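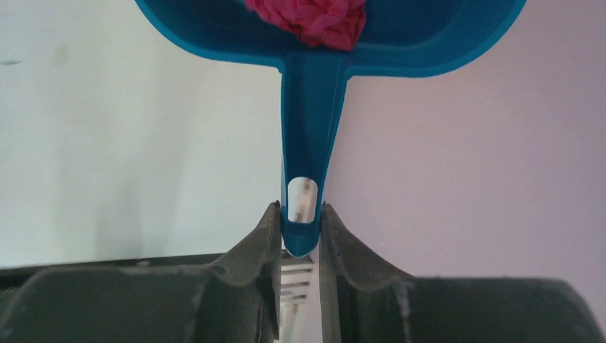
Photo: Raili Vuorinen

Health > Research > Interviews

Apr 25, 2021

14 shares | 3 comments

Sleep trouble after quitting opioids can last far longer than the sweats and cramps that most people connect with withdrawal. Aleksi Kauppinen has spent most of his working life on that problem, first with rats and now with patients at a clinic in Vorkbridge.

"People come in and say the worst is over, they got through the first days," Kauppinen says. "Then you ask how they slept, and they say they didn't."

His group followed 373 adults who had stopped using opioids and were not taking methadone or buprenorphine. Each wore a wrist monitor at night and filled in a short diary in the morning. The last recordings were made in December, and the team is still working through them with Shaohua Wan, a statistician in Londum.

Kauppinen is careful about what he will say before the paper is out. He does say that the diaries and the monitors often disagree. Some people wrote that they had been awake all night when the monitor showed several hours of rest. He doesn't think they were wrong.

"The monitor measures movement. If you lie very still and stare at the ceiling, it may call that sleep," he says. "And there is a kind of light sleep that feels like being awake. I would not tell a patient that his diary is false."

The earlier animal work looked at orexin, a signaling molecule made by a small group of cells in the hypothalamus. It helps keep animals awake and is also tied to how hard they will work for a reward. Kauppinen's question was whether the same cells might be involved in both poor sleep and the return to drug use.

"In rats you can block the receptor and watch," he says. "You give the drug, you count lever presses, you record sleep. With people you have rent, children, pain, a bad mattress. All of that is in the data."

He started on the rats in Kneath, in a lab run by Bram Goossens, and stayed 11 years. Goossens taught him to score sleep recordings by hand, page after page, before he was allowed to use the software. Kauppinen still makes new students do 50 pages.

"They complain. I complained too," he says. "But the software will call a chewing rat an awake rat with a seizure, and you have to be able to see that."

Asked if orexin blockers should be given to people coming off opioids, he takes a while to answer. Drugs of this type are already prescribed for insomnia. He would like to see a proper trial, with enough patients in each arm and a follow-up that goes on past the first month.

"I would want 200 in each group. We have money for less than that," he says. "A small trial gives you a small answer, and then people argue about it for years."

The trial, if it goes ahead, will be called Lurkgate. Jarmo Hakala, a physician at the clinic, would run the patient side. Kauppinen says the hardest part of the plan has been deciding what to count as success. Hakala wants to count days without opioid use. Kauppinen wants sleep to come first, with drug use measured alongside it. They have agreed to report both, and they have not settled the order.

For now he gives patients the same advice as most sleep clinics: get up at a fixed time, go easy on coffee, and don't stay in bed for hours trying. He also tells them that treatment with medication is still open to them if they left it and are struggling.

"I say it at the first visit and I say it again at the last one," he says.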